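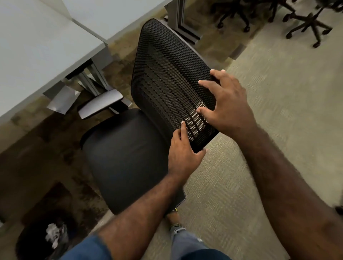
Is the Drimar gripper good enough to replace the one we have on the bench arm?
Not on what I've seen so far, and I'd want a lot more cycles before I changed my mind.

December, notebook entry, started 9:40

Drimar two-finger against our old Lultach parallel jaw. Same arm, same wrist plate, same controller. Hatsue set the force limit to match on both and I checked it after her. The Drimar sheet says it adapts to thin edges and perforated panels. That claim is why we're doing this, so thin edges and perforated panels it gets.

Task list is the Plotstead one: take hold of a panel by its rim, tilt it, hold, put it back. Agathe wants chair backs added. They're a nasty case, a thin frame with mesh inside it, and the mesh gives when you press. With two hands you hook the fingertips over the frame on one side and spread the other hand on the mesh, and you don't think about it. A single jaw has to pick one or the other.

Morning, Lultach: 114 grasps on the flat test panel, 4 drops. All of the drops came with the jaw closing off square. Boring, and I'd expected it.

Afternoon, Drimar: 114 grasps, same panel, also 4 drops. So much for the brochure. Eugénie points out that the Drimar drops were slow slides and the Lultach ones were sudden, and she thinks that matters. Maybe. A dropped panel is a dropped panel, but I've marked them separately in the log so she can argue it later.

Perforated panel, Drimar only so far. The soft pads sink into the holes a little and the grip feels firmer by hand. The current trace doesn't show any difference I'd put my name to. Évan sees one. We were looking at the same plot.

Complaints, for whoever picks this up:
Controller loses the Drimar after a long idle. Power cycle, wait for the light, home again.
Wrist camera can't find a dark rim against dark mesh. The depth image is mostly holes. Tried more light, got glare.
Pads are showing wear at 400 closures. The supplier talks about far more than that.

Rosine asked if we could order a second one before the budget closes. I said wait. I want 1,000 closures on one set of pads, with the wear measured, and the Lultach run on the perforated panel too. Without that we're comparing a number to a feeling.

Left the arm parked at home, Drimar still mounted. Don't swap it until I've copied the traces off.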